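Staniforth Arts Center
Facilities and Studio Support
Ticket 214: Ink marking and bleed on practice sheets, calligraphy room
Opened by: Hưng Trình, Studio Programs
Date opened: January 11, 2018
Priority: Normal
Status: Closed, monitoring

Summary of request
The requester reports that gridded practice sheets in the calligraphy room are becoming marked outside the exercises set for the class. Affected sheets carry gray smears across several squares and cannot be reissued to students. The requester asks whether the cause is the paper, the ink or the way the table is arranged, and whether the table coverings need to be replaced.

Initial response
Support asked the requester to confirm the paper in use. The requester confirmed Plenby gridded sheets, from the carton of 1,000 received in October. Bottled ink is supplied by Trilleck and has not changed during the current program year. No sheets from the previous carton remain for comparison.
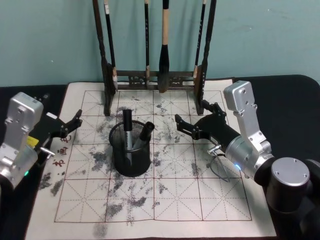
Paper stock was examined first. Five unused sheets were taken from the carton and tested with the room's ink, using one loaded brush and one nearly dry brush. The loaded brush left a clean edge on all five. The dry brush left broken gray marks of the same kind as those scattered over the middle of the sheet on the table, around the pen holder, with a smaller patch at the lower left. Support therefore considers the marks consistent with brushes being tried or wiped on the sheet. The paper is not considered defective, and no claim will be made to the supplier.

Table arrangement
The brush rack and the pen holder have been kept on top of the practice paper. Support recommends that both be placed directly on the cloth, clear of the sheet. The large black-bristled brush hangs lowest on the rack and should be checked for remaining ink before it is hung up. Markers are to be capped after use.

Table coverings
The requester asked whether ink had passed through to the black cloth. The cloth was lifted and the tabletop wiped with a damp white towel. No ink transferred to the towel. Replacement is not approved at this time.

Actions taken
Scrap paper for testing and wiping brushes has been placed in Room 122.
The supply cabinet label now reads "Test strokes on scrap paper only."
Marked sheets are to be kept for warm-up exercises and not discarded.

Requester comment
Arrangement accepted. Please leave the ticket open until the beginners' group has used the room again. H. Trình

Closing note
The beginners' group has since met and no new marking was reported. One student asked for a heavier felt under the paper. That request has been entered separately under furnishings, with Bondeck named as the preferred vendor. Further reports of marking should quote the ticket number above.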